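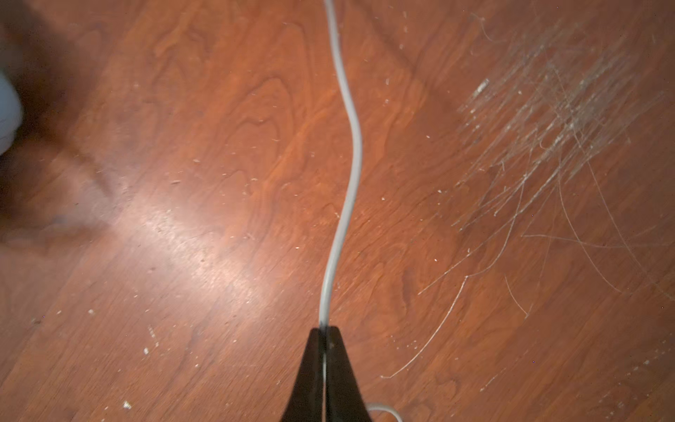 Cables are where most robots lose their nerve, one early buyer of the Trondgate kit told us, and after a month with the thing on loan it is hard to argue. A box stays the shape of a box. A lead flops, twists, springs back and hides under itself, and it does something slightly different each time you pick it up.

The Trondgate is a bolt-on gripper kit for small robot arms, put together by Jenanov and sold with software from Ersoy. You get the gripper, a wrist camera, a mounting plate, a bag of spare fingertips and a year's access to the training package. It has one job in life, handling cables, cords and thin tubing, and I haven't enjoyed testing a piece of kit this much in ages.

The fingers are the first thing to like. They are black, tapered and narrow, and when they pinch shut on a thin grey lead they make a tidy little wedge with the cable running up out of the point. Fat rubber pads would swallow a cable that size. With these you can get in close to a glossy wood floor and take hold of the lead without scraping at everything near it.

Then there is the camera, which looks straight down past the fingertips. Robots with a single overhead view tend to block their own sight just as they reach the interesting bit, and on my old setup I used to watch the arm grope about like someone hunting for a light switch. The wrist view keeps the lead in sight right up to the pinch. Ersoy's software draws a line along the cable as it goes, and I spent a happy evening simply watching it follow bends.

Setting up took me most of an afternoon. The plate fits the Osport arm I use with four bolts, and the wiring is one plug for power and one for data. The printed guide is good until page nine, where it sends you to a menu that has since been moved (look under Tools, then Wrist). Calibration means showing the gripper a patterned card from several angles, and mine passed on the second go.

Out of the box it knows how to find a loose end, pick up a lead in the middle and lay it along a straight line. For anything else you teach it by guiding the arm through the move yourself. Jenanov suggests 24 goes for a simple job. I gave it that many for pulling a charging lead clear of a table leg and it had the idea well before the end – a lovely moment, and I may have cheered.

So I got greedy and tried coiling. Over some 400 attempts, spread across two weeks, it made a neat coil a little more than half the time. Misses were mostly down to stiff leads that wanted to spring open, and a soft one did far better. Shine gave it trouble too. On a polished floor with a low sun coming in, the drawn line would now and then jump from the cable to the edge of a bright streak, and closing the blind put it right every time.

I'd like a gentler setting for the grip. The lowest one is fine for mains flex but feels firm for earphone wire, and the strength slider moves in big steps. The fingertips wear as well. Jenanov rates a pair for 2,000 closes, mine still look fresh, and swapping them needs only a small hex key. The fan in the control box whines a bit. You stop hearing it by lunch.

The kit costs £1,000 with the first year of software included, and you need to own an arm already. That is a lot for a hobby bench, though a small repair shop or a college lab could get plenty of use out of it. A version with longer fingers is due in January, meant for reaching behind racks, and I've already asked to borrow one.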